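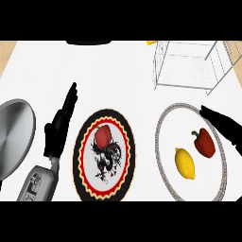 A simulated kitchen table used to develop the Tusik system, with two robot arms, two plates, red peppers and a lemon. Rendering: Perkero

CLOLTITZ, October 12, 2021 – Perkero will bring its two-armed Tusik system into the Hegedűs catering kitchen in Cloltitz this December, the companies announced. Tusik will take over part of the produce sorting and plate handling now done by hand on the early shift.

The kitchen employs 38 people. No jobs will be cut, and nine employees will be trained to set up the arms, stop them and clear faults. Their hourly pay goes up when training is complete.

"The early shift is a lot of standing and reaching for the same thing," said Botond Hegedűs, owner of the kitchen. "I would like those hours to go into cooking. Staff asked for a stop button at each end of the table, and they are getting it."

Perkero prepares each task in simulation before trying it on site – 70 table layouts have been built for Hegedűs so far.

"The cooks told us which layouts were wrong," said Darius Žukauskas, project lead at Perkero. "We changed them."

Work schedules for the new year will be posted before the system starts up.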